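给外语短片制作中文字幕：从听写到封装

更新：7/20/22

本页以 Fergal Brennan 的短片《Plerthorpe》为例，成片为 24 fps，全片对白 430 条。所用软件为 Metik，其他字幕软件的菜单名称不同，步骤一致。

一、准备文件
向片方索取锁定剪辑后的成片和对白本。未锁定的版本不要开始打轴，剪辑改动一次，其后的时间码全部要重校。核对帧率，23.976 与 24 不可混用。

二、打轴
1. 新建工程，导入视频，生成波形。
2. 入点对准人声起始帧，出点在人声结束后延长 5 帧。
3. 相邻两条间隔不少于 2 帧。
4. 遇到镜头切换，出点收在切点之前，避免字幕跨镜头停留。

三、翻译与断行
单行不超过 16 个汉字，最多两行。断行放在语义停顿处，不拆开人名和数量词。句末不加句号，句中停顿用半角空格。人名首次出现时查译名表，例如角色 Moulin 全片统一译为“穆兰”。画外音用斜体，画面文字的译文置于顶部。

四、片头片尾
片名单独成条，与原片名同时出现、同时消失。译者署名放在片尾字幕开始之后，不压住演职员名单。

五、检查样式
白字黑边，描边 2 像素，不加底框。浅色画面最容易看不清字，应挑出亮部镜头逐个试看，必要时加一层半透明阴影。浅色木纹、雪地、白墙都属于这一类。 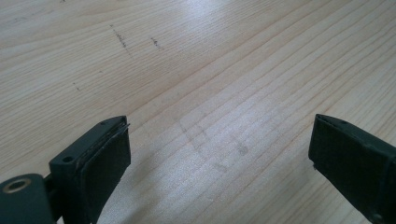
图1 浅色木质桌面，上方有反光

六、导出与封装
1. 导出 SRT，编码选 UTF-8。
2. 另存一份 ASS，保留斜体和顶部位置。
3. 用 Vumby 将 ASS 封装进 MKV，语言标记设为 chi。
4. 从头播放一遍，再随机跳转到若干时间点，确认字幕与声音同步。

若字幕整体提前或滞后，在“时间轴”菜单中选“整体平移”，填入毫秒数。若偏差随时间增大，应检查帧率设置，平移无法修正。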